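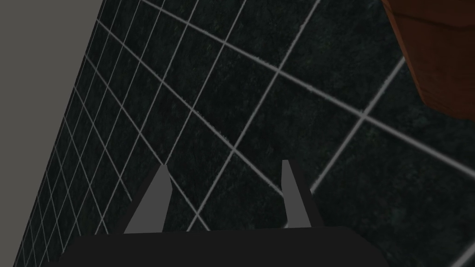

深色砖面,大角度斜视。

1/
整理一下小规格方砖的排版和留缝,按最近改的一份图纸讲。项目是 Ulholm 的一个旧浴室间,1909年的房子,墙砖局部补铺,地面全部重做。内容偏细,不做小砖的可以跳过。写于2019年12月28日,后面如果有勘误,会接在最后一条下面。

2/
先统一术语。标称尺寸:包装上写的,比如100×100。实际尺寸:厂家给的工作尺寸,或者自己拿卡尺量的。模数:实际尺寸加一条缝宽。排版只用模数算。很多图纸直接拿标称尺寸画格子,缝宽画成一根线,到现场每一排都对不上。

3/
这次用的是 Maltier 的小方砖,标称100,抽检后取101 mm作为计算值。缝宽定8 mm,跟老墙保留部分一致。模数109 mm。后面所有算式都用这个数。

4/
8 mm的缝对小砖来说偏宽,今天的审美一般做2到3。老墙的缝宽不能改,新补的部分如果缩到3,同一排砖走不了几块就错位。补铺的原则是服从旧模数,砖的尺寸差由缝来吸收,吸收不了再换砖。

5/
累积误差。假设砖的实际尺寸比计算值大0.5 mm,缝用十字卡固定死,铺20块就多出10 mm,已经超过一条缝宽。所以长墙不要全程依赖十字卡。做法是每隔几块弹一条控制线,砖的偏差在控制线之间消化掉,不往后传。

6/
高度方向同理。20皮砖,模数109,总高2180 mm,扣掉最上面一条缝是2172 mm。旧墙实测踢脚上口到收口线正好接近这个数,说明当年的模数跟现在推出来的差不多。如果实测和推算差出一条缝以上,先回去查缝宽取值,别急着怀疑砖。

7/
宽度方向的算例。墙净宽2540 mm,左右阴角各留一条8 mm的缝放到下面第13条讲,这里先不计。中间排23块整砖,连同两端的缝占23×109+8=2515,剩25,两边各12.5 mm。这种窄条切不好,切出来也粘不牢。

8/
改成22块整砖:22×109+8=2406,剩134,两边各67 mm,大于半块砖。少一块整砖,边条变成三分之二块。判断规则很简单:边条小于半块,就减一块整砖,剩余量加一个模数再对分。12.5加54.5等于67,可以心算验证。

9/
整砖数的奇偶决定中线落在砖上还是缝上。奇数块,中线过砖心;偶数块,中线过缝。上面的例子是22块,中线过缝。墙上如果有龙头、地漏、窗洞需要对中,先确定它们要对砖还是对缝,再回来选块数。两个条件冲突时,优先保边条宽度,洁具位置能移则移。

10/
两面墙相交时再多一层约束。两面墙模数不同(小砖配大砖很常见),竖缝没有对齐的必要,横缝也不一定能对齐。能做的只有在一个或两个高度上对齐,通常选台面高度和收口高度。其余高度任其错开。硬要全对,结果是其中一面墙的缝宽忽大忽小,比错缝难看得多。

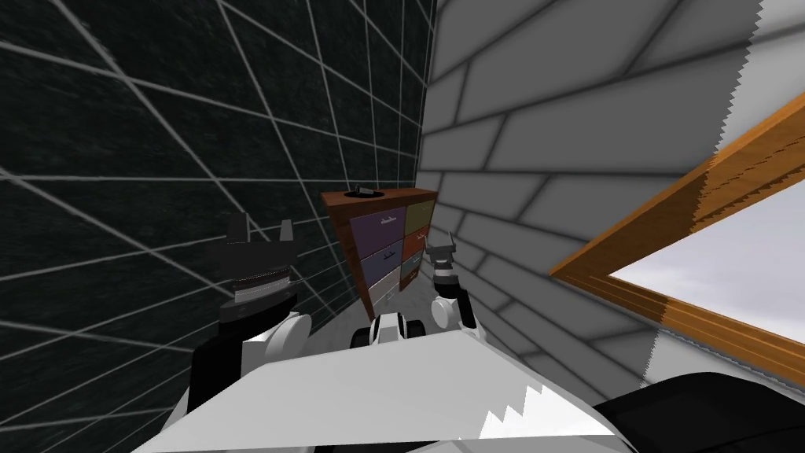 11/
深色网格配浅色大砖的墙角,大砖一侧建议边条放在远离阴角的地方,整砖从阴角起。视线容易集中在角上,两种砖的分界本身已经很强,角上再出现一条窄边,第三种节奏就出来了。小格一侧对边条没那么敏感,格子密,少半块不太看得出来。

12/
浅色大砖的平整度比小砖难做。600长的砖,对角翘曲允许值按厂家资料,常见是零点几到一毫米多。错缝铺的时候,一块砖的中点挨着另一块砖的端头,翘曲直接变成高低差。所以长条砖错缝不超过三分之一,要么干脆通缝。这条对正方形小砖影响很小,可以忽略。

13/
阴角。两面墙交接处不要填水泥基填缝剂,用密封胶。水泥基填缝材料没有位移能力,基层稍微一动就裂,裂缝通常沿着角一条直线下来。胶缝宽度跟砖缝取同一个数,8就是8。新旧墙交接的位置也按阴角处理,两边基层的收缩不同步。

14/
地墙交接同样留缝打胶,墙砖压地砖还是地砖顶墙砖,各地做法不同。我倾向墙砖压地砖:地砖离墙面留出缝,墙砖最下一皮落在地砖上方,下口再留一条胶缝。地砖切边被挡住,找坡造成的高差也藏在这条缝里。缺点是最下一皮墙砖要后铺,下面得临时托一根靠尺。

15/
位移缝的计算。陶瓷的线膨胀系数取6.5×10⁻⁶/K,地面长3 m,温差20 K,伸长量是3000×6.5×10⁻⁶×20=0.39 mm。单看温度这一项很小,多数人据此认为室内不用做位移缝。

16/
问题在另外两项。第一项是基层收缩,新浇砂浆和混凝土的干缩每米零点几毫米,3 m下来就是一两毫米,方向跟砖的膨胀相反,两者叠加。第二项是多孔坯体的吸湿膨胀,出窑以后持续很久,不可逆。瓷质砖(吸水率不大于0.5%)这项接近零,陶质釉面砖不能忽略。

17/
所以密封胶缝的宽度要按位移量反推。胶的位移能力如果是±20%,8 mm的缝能承受1.6 mm。上面几项加起来如果超过1.6,要么加宽,要么在中间再设一道。我一般在门洞处设,门洞本来就是平面收窄的地方,不设它自己也会在那里裂。

18/
胶缝还有一个深度问题。宽深比做到2:1,背后垫闭孔泡沫棒,避免三面粘结。三面粘结的胶缝拉伸时底部先撕开,位移能力再高也没用。8 mm的缝,胶深4 mm,泡沫棒直径取10 mm压进去。砖太薄放不下泡沫棒的,底部贴一条防粘带。

19/
填缝剂用量。通用公式:(A+B)/(A×B)×C×D×密度系数,A、B为砖边长,C为砖厚,D为缝宽,单位都是毫米,密度系数取1.6,结果是kg/m²。

代入101×101,厚9,缝8:
202/10201=0.0198
0.0198×9×8×1.6=2.28 kg/m²

代入600×600,厚9,缝2:
1200/360000=0.00333
0.00333×9×2×1.6=0.096 kg/m²

20/
两者差了二十多倍。宽缝小砖的填缝材料是一笔要单列的费用,报价的时候按大砖习惯写个"辅料若干",后面一定会吵。损耗另加,小砖清洗次数多,我按一成五加,自己做小样校正。

21/
材料。8 mm的缝要选标注宽缝的填缝剂,里面有骨料,窄缝型的细粉填宽缝会缩出凹槽,干透以后沿砖边有发丝裂。Brovico 的宽缝型试过两个颜色,深灰那支干后比色卡浅一档。另一支浅灰基本一致。颜色一律以现场干透的小样为准,湿的时候不要下结论。

22/
深色砖配什么缝色,技术上的考虑有三点。缝色比砖浅,格子感强,砖的尺寸偏差和错位全部显形。缝色跟砖接近,偏差被掩盖,但白色返碱在深缝上非常明显。缝色比砖略浅一档,是宽容度最大的选择。旧墙补铺没得选,跟旧缝走。

23/
返碱的控制在水量。粉料和水用秤,不要用桶壁刻度。加水过量,凝固时水带着可溶盐往表面走,干了就是一层白。擦缝的海绵拧到不滴水为止,一块区域擦两遍,换水。深色缝上多擦一遍水,等于又加了一次水。

24/
验收怎么看缝。缝宽用塞尺或卡尺抽检,记录极差,不记录平均值。平均值没有意义,5和11的平均也是8。直线度拉线看,2 m靠尺看平整度。光线用侧光,正面光下什么都平。斜着看大面积砖面,缝的走向偏差会被压缩放大,比正视更容易发现哪一条歪了。

25/
家具跟砖缝的关系经常被漏掉。落地家具侧边如果停在距离某条竖缝一两厘米的位置,会显得墙砖歪。要么让它离缝半块砖,要么贴着缝。矮柜的顶面同理,对横缝。柜子颜色多、分格多的时候影响反而小,柜面自己的线条比砖缝强。

26/
地面找坡。小砖的优势在这里:101的砖可以跟着双向坡走,不需要切对角线。600的砖遇到四面坡必须切,不切就翘边。坡度做1.5%,从门口到地漏2 m,落差30 mm。地漏居中的,对角线上的砖每块都有轻微扭转,靠8 mm的缝消化,肉眼看不出。

27/
找坡以后,斜长比平长略大。2 m平距、30 mm落差,斜长是2000.2 mm,差0.2 mm,排版上不用管。有人会把这一项算进模数修正,没有必要,一条缝的施工误差都比它大。

28/
防滑跟缝也有关系。赤脚区域,缝密的地面摩擦路径多,小砖铺出来的实测值通常好于同釉面的大砖。但是不能用这个代替砖本身的防滑等级,皂液积在凹缝里的时候,缝的贡献会下降。缝面做到比砖面低0.5到1 mm,再深就积垢。

29/
切割。小砖的边条用推刀,67 mm的宽度没有问题,断面磨一下边。20 mm以下的条不要用推刀,用水刀台锯,走慢。切边一律朝阴角,出厂边朝外。补铺部分如果要在旧砖旁边接切边,先找旧砖上缺损的位置接,新旧断面挨在一起比较自然。 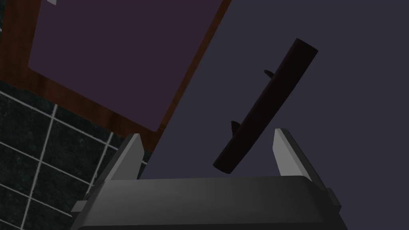

30/
批次。Maltier 这款在 Thepsuriya 那边的厂和原厂都有出货,箱上批号前缀不同,釉色接近,尺寸不一样。十月份到的一批我量下来差0.4 mm,单块看不出,20块就是8 mm,整整一条缝。混铺之前先分批量尺寸,同一面墙只用一个批次,余料留给柜子后面。

31/
量砖的方法:每批抽10块,四条边各量一次,取最大和最小。缝宽的下限是砖的最大尺寸差乘以3。极差1 mm的砖,缝不能小于3 mm。想做1.5的窄缝,就得买磨边砖,极差控制在0.5以内。先定缝宽再买砖和先买砖再定缝宽都可以,但两个数得放在一起看。

32/
图纸上应该写明的内容,按我自己的模板:
砖的计算尺寸
缝宽及允许偏差
模数
起铺点和控制线位置
每面墙的整砖数和边条宽
胶缝位置、宽度、深度
填缝剂型号和颜色
门洞和地漏处的大样
没有这些,图上画得再满的格子也只是填充图案。

33/
画图软件里的网格填充默认从原点开始,不会管墙的中线。改过一次墙体尺寸以后,填充不跟着移,图上的边条就是错的。我的习惯是填充只用于示意,边条宽度用文字标注,数字由表格算,不从图上量。

34/
表格的写法,给需要的人:
净宽 W,缝 g,模数 m
整砖数 n = INT((W-g)/m)
边条 e = (W-g-n*m)/2
若 e < (m-g)/2,则 n 减1,e 加 m/2
两端阴角有胶缝的,W 先减去 2g 再代入。

用 W=2540 代进去,n 先得23,e=12.5,触发条件,n=22,e=67。跟第8条一致。

35/
把阴角胶缝算上再走一遍:W=2540-16=2524。(2524-8)/109=23.08,n=23,e=(2516-2507)/2=4.5,触发条件,n=22,e=59。仍然大于50.5,可用。第8条的67是没扣胶缝的数,现场下料以59为准。

36/
边条算到59以后不要再去微调缝宽凑整。22块砖之间每条缝改0.1 mm,施工上做不到,图纸上写出来也没人执行。误差让给两头的边条,现切现量,切之前量三个高度:上、中、下。老房子的墙三个高度能差出好几毫米。

37/
墙本身不垂直的,控制线按铅垂线弹,不按墙角弹。边条切成上宽下窄的梯形,差3 mm以内看不出。超过3 mm先找平基层,胶层加厚不是找平的办法,薄胶泥厚度超过产品上限会收缩,砖面跟着往里走。

38/
还没写的:旧釉面砖上直接加铺的界面处理,以及外阳角用条还是磨45度。前者需要先做拉拔,数据不够,等做完那面墙再说。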